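I've been home from Eltholm long enough to do the laundry, and I still can't stop talking about it, so you lucky people get a blog post!

For those who missed the earlier ones, a bunch of us have been helping Ghazala Lodhi put together a free eye clinic up in the hills. She picked Eltholm because the closest place to get glasses is Cunstead, and the bus to Cunstead leaves before dawn and comes back after dark. If you're 80 and your knees hurt, you just don't go. You squint. Ghazala's aunt squinted for years, and I think that's where this whole thing really began.

We set up in the school. The principal gave us four classrooms and the long hallway, which was perfect for the eye charts, and by the time the doors opened in the morning the line already went past the gate and down to the creek. I had the sign-in desk with Thoa Quách, who can spell anybody's name after hearing it once (I can't, and I have the crossed-out forms to prove it).

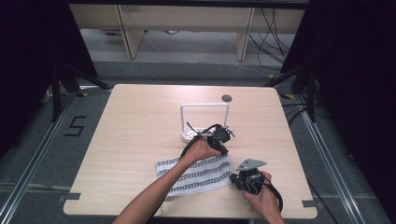
Two hand-held grippers and one white wire frame.

Wiremu Stubbs ran the reading glasses room and I wish you could have been in there. He'd hand over a pair, then a hymnbook or a seed packet or whatever the person had in their pocket, and wait. One woman read the entire back of a cough syrup box out loud, start to finish, and then went back and read the dosage again because she'd been guessing at it. I had to go stand in the hallway for a minute after that one.

We brought 500 pairs of readers and went home with 26. The strong ones went first, so next time we're packing more of those and fewer of the weak ones. Sidra Awan did the proper exams with her portable gear and made a list of people who need cataract surgery. That list is the hard part. Glasses are easy to hand across a desk, but surgery means a ride to the city, somebody to stay with the goats, and a follow-up visit, and we're working on all of it. Saqib Naqvi has been calling hospitals every evening since we got back and he sounds hopeful.

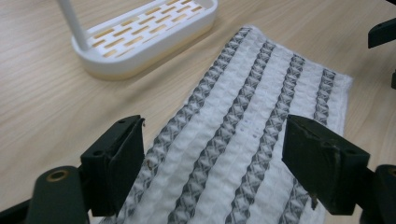
Lunch, by the way, was unbelievable. The families of the school kids cooked for us — rice, greens, a bean stew with so much ginger in it — and they would not hear of us paying. One grandmother followed me back to the desk with a second bowl. I ate it! I'd have eaten a third.

A few things I want to remember for May, when we go back. Bring chairs for the line, lots of them. Bring kids' frames in more than two colors, because a seven-year-old knows what she wants. Print the forms bigger, seeing as we were asking people with bad eyes to fill them out (yes, Thoa laughed at me for that). And put someone at the gate who knows the village, so the oldest folks get brought inside first.

If you have old glasses in a drawer, hang on to them for now and I'll post where to drop them off. A hard case helps if you've got one. We'd also love 50 more of those little cleaning cloths. And if you drive and don't mind bad roads, email me, I mean it, we need you for the surgery trips.

Recent posts
Why we picked Eltholm
Packing list for a hill clinic
Ghazala's aunt and the missing needle
The road to Cunstead, with potholes
My first time at a sign-in desk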